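Kunwood repair morning moves to Thursday

The Kunwood repair morning will run on Thursdays from May, starting at 9. It has been going since 2011, and more than 2 tonnes of household goods have been kept out of the tip. Loose screws are the first job at the sorting bench. 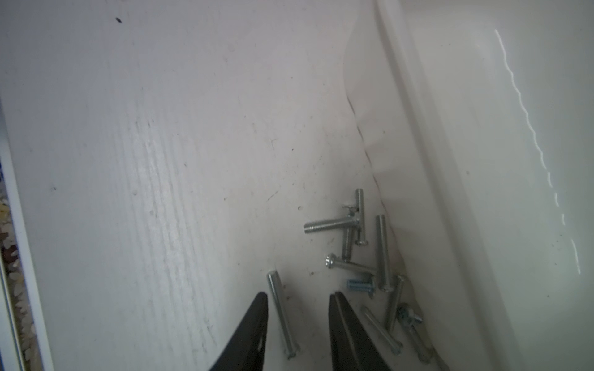 One regular from Craddock would like the odd lengths kept -- they are the ones the hardware shop never has in stock.

Kitchen goods are taken too. Spice jars with their lids on, bowls and forks can all be left at the Grerau Street door.

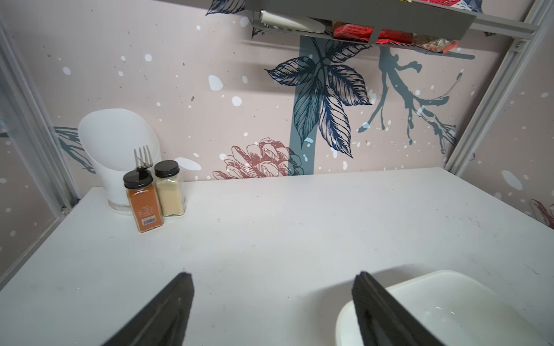
What to bring

Small items only, clean and dry. Entry is $2.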